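Equipment Review: Hodis Insulated Banquet Cabinet
February 12, 2021

The Hodis is an upright holding cabinet intended for caterers who plate in one kitchen and serve in another. Our department used one unit for 7 weeks, at seated dinners and at buffet receptions, the largest of them for 103 guests.

Construction is sound. The door closes firmly, the casters lock without effort, and the cabinet passes through a standard service door with its side handles folded. The runners lift out for washing and return to position without tools. Plated main courses held for two hours were served at an acceptable temperature on every shelf except the lowest, where sauces had begun to thicken.

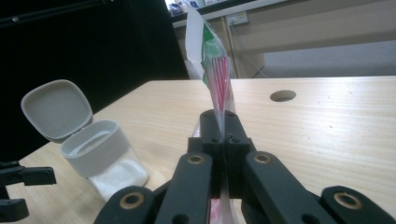
Endang Lubis wrote to us that the lowest shelf in her own unit gave the same trouble until she began preheating for a full 45 minutes, and that she now keeps it for bread and covered vegetables. The manual advises 30 minutes. We repeated the longer preheating at two further events and found the difference between shelves much reduced.

The control panel is less satisfactory. The display is difficult to read in a dim service corridor, and the humidity setting returns to zero whenever the cabinet is unplugged for transport. Staff must therefore be instructed to reset it on arrival. Replacement door gaskets, ordered through Orkow, were delivered in 3 days.

Recommended for off-site banquet service. Establishments serving from an adjoining kitchen may find the smaller Skonix cabinet sufficient.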